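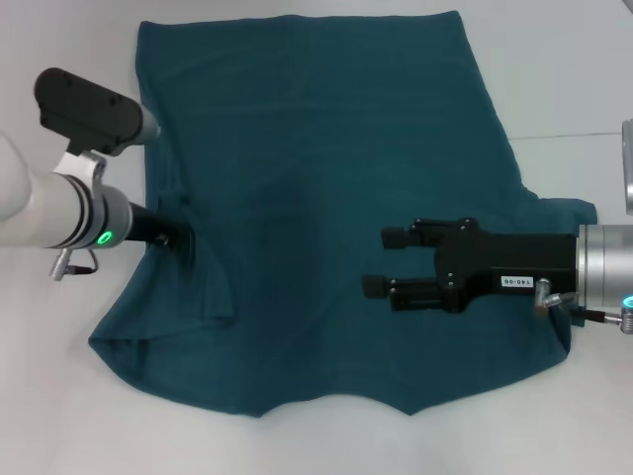
# Left arm does not release after protective stop during fold cycle

**Forum: Laria Cell Operators – Faults and Safety Notices**
**Status: open**

---

**cell_supervisor_n** (original post)

I am reporting a fault on our two-arm folding cell and requesting comment from other sites before we return it to normal duty.

The cell runs the Prelemeck fold program on short-sleeved knit garments. In the second week of January, at cycle 249 of the shift, the left arm closed on the cloth and began its first lift. The right arm was moving in with its fingers open when the controller raised a protective stop. Both arms halted as expected. After the operator acknowledged the stop and pressed resume, the right arm carried on with its path. The left arm stayed where it was, still closed on the fabric, while the status page listed it as "released."

The right gripper then took hold of the sleeve and pulled against the left. The garment tore along the shoulder seam. The operator used the emergency stop at 2:40 p.m. There were no injuries.

My concern is the status page. An operator who trusted it could have reached in to clear the garment while the left gripper was still closed and under load.

Program version and controller log are available on request. We have not changed the grip force from the value set at commissioning.

---

**bench_tech_04**

Thank you for the report. Please confirm two points:

1. Did the left gripper report a finger position after the resume, or only a state?
2. Was the stop raised by the force limit or by the light curtain?

We had a similar event last year. In our case the cable at the left wrist had worked partly out of its connector, and the gripper dropped off the bus for a moment during the lift. The controller filled in the last commanded state and displayed it as though it had been measured.

---

**cell_supervisor_n**

State only. The finger position field was blank from the stop onward. The stop was raised by the force limit on the left arm.

The wrist connectors on both arms were inspected after the event and were fully seated. I would not rule out a damaged cable, but there was no visible wear.

---

**dixit_line_lead**

I do not agree that this should be treated as a wiring matter. At the Dixit site we reproduced the same behavior on a bench with new cables. If the stop falls inside the closing move, the resume routine skips the left gripper and marks the step complete. We saw it 5 times in 400 forced stops, always on the left, which is the arm that leads in this program.

The cable may cause the stop in some cases. It does not explain why the resume goes ahead without a position reading.

---

**bench_tech_04**

That is a fair distinction, and I accept that the resume routine should not proceed on a blank field. I would still ask that sites replace the cable before drawing conclusions. Our cell has not shown the fault again following replacement, and the software version was not changed.

---

**dixit_line_lead**

With respect, at the rate we measured, a cell that seldom stops during closing could run for months without a repeat. I do not consider that evidence of a repair.

---

**bativik_safety**

I am writing on behalf of the safety office at Bativik, where four of these cells are in use. Whatever the cause, we have put the following in force until a correction is issued:

- Resume is disabled after any protective stop. The cycle is ended and restarted from the home position.
- Operators wait 30 seconds after the stop, then check both grippers by eye from outside the guard. The status page is not accepted as proof of release.
- If a gripper is closed on cloth, the cell is locked out and the fingers are opened with the manual release. Garments are not to be pulled free by hand.
- Each event is logged with the program step at which the stop occurred.

The third item was the most resisted by our staff. It costs several minutes, and a T-shirt is a soft and familiar object that people do not associate with risk. The arm behind it remains capable of sudden movement – particularly where the controller has the wrong state on record.

---

**fold_ops_east**

Is full lockout proportionate? We process small batches with frequent stops, and on our cells the force limit trips whenever a garment bunches under the fingers. Applying this at every trip would take the cell out of useful service.

---

**bativik_safety**

The lockout applies only where a gripper is found closed. If the force limit is tripping that often, the approach height should be reviewed as a separate matter. I would not weaken the rule to accommodate it.

---

**cell_supervisor_n**

We have adopted the Bativik procedure as of this morning. I have also sent the controller log to Laria support, together with the Dixit bench results, and asked for a written answer on whether resume can be blocked when the finger position is blank.

The left wrist cable will be replaced at the next service stop. We will keep the old one, labeled, in case it is requested for testing.

The cell remains on reduced duty, with one operator present at the emergency stop. I will post the reply from support when it is received.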